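The open day at Plivo started at ten, and Kerubo Mollel was there at a quarter to, because the bus only ran twice on a Sunday. She signed the sheet at the front desk and got a sticker with her name on it, spelled wrong.

Her brother-in-law, Mutua Simiyu, had worked there since April. He met her by the coat hooks and asked if she had eaten. She said she had.

"You'll want to see the kitchen table," he said. "Everybody likes the kitchen table."

They passed a room where a machine was sorting bolts behind glass. A boy stood with his forehead on the pane. His father said they had to go soon, and the boy said okay and stayed where he was.

Kerubo had cooked in a school kitchen for 20 years. She had told Mutua on the phone that she would come and look, and that she would not say anything rude. In her bag she had a letter from the district about a company called Andberg and a trial in the fall. She hadn't shown it to anyone.

Six people were waiting at the table already. A young man held the gripper out in front of him with both hands and explained that the robot learned from this, from a person doing the job over and over with the same two fingers the robot had. He had done the pot 221 times, he said. The goal was 2000.

"The same pot?" a woman asked.

"Same pot. We move it around."
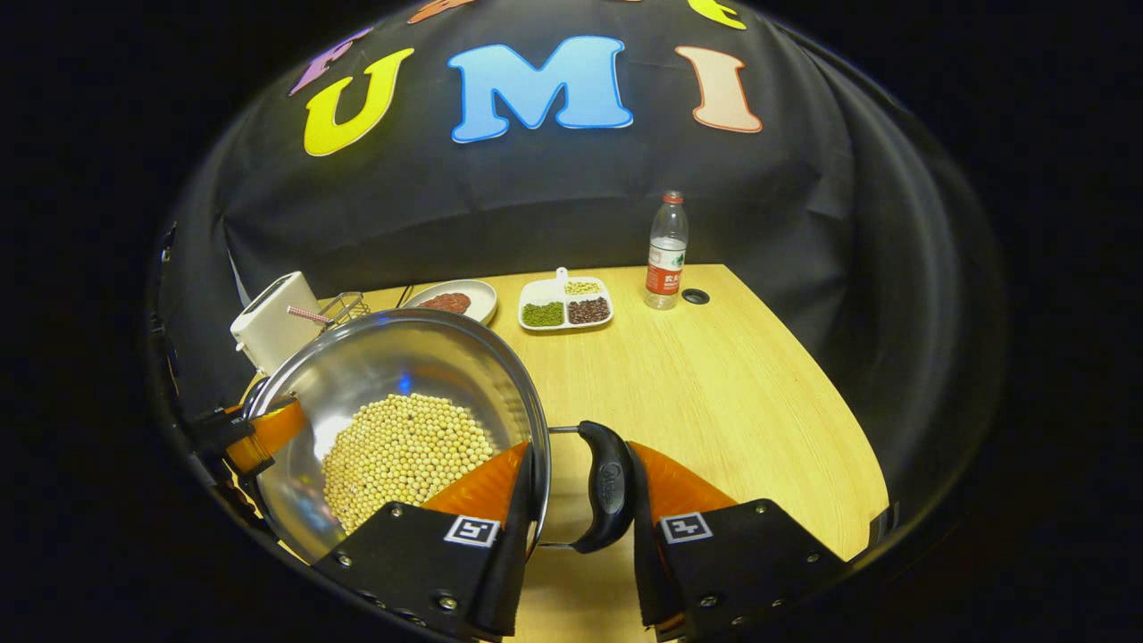
Kerubo stepped closer. He had the pot by the handle and he was tipping it, slowly, with his elbow out. The soybeans had gathered low in the steel.

"You're holding your breath," she told him.

He looked up. "Am I?"

"Every new girl I ever had did that. Put your elbow down."

He put his elbow down. Mutua studied the floor.

"Does it learn that too?" she asked. "The elbow?"

"Just the hand," the young man said. "It doesn't know about the elbow."

She thought about that. Then she took off her coat, gave it to Mutua, and asked if visitors were allowed to try. The young man said they were, and showed her where to put her fingers.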